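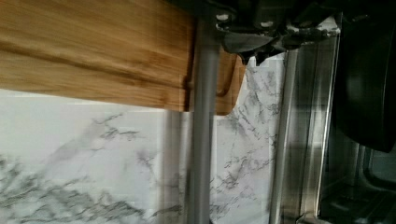

Wrist camera view: cutting board, metal rod and marble backsplash.

I spent most of the past two weeks on the grasp detector and very little of it on grasping. The trouble is the backsplash. Grey veins on white marble give the edge detector plenty to latch on to, and a plain grey rod in front of them gives it much less.

The old code fitted a pair of parallel lines and took the strongest pair as the rod. On plain walls that was fine. Here the score for a dark vein next to a board edge often came out higher. I now ask for a shading profile across the pair as well, light on one side and dark on the other, and that throws out most of the marble.

Blur was the second job. When the wrist is moving the rod can leave a faint double of itself to one side, and the tracker would swap between them. Idun Skjelbred suggested holding the last good estimate whenever two candidates have the same slope and sit close together. It went into Trulisetti, our planning wrapper, as a flag called hold_on_double. It is off by default.

I replayed 96 saved approaches with both changes in. The old version picked the wrong line in 52 of them, the new one in 2. Both failures have steel reflections beside the rod, bright on one side and dark on the other, so they pass the shading test. I haven't fixed that. Cauã Honorato wants to mask the appliance using the kitchen map, but the map drifts and I would like to sort that out first.

The branch is up for review. Gearóid Flanagan has it next.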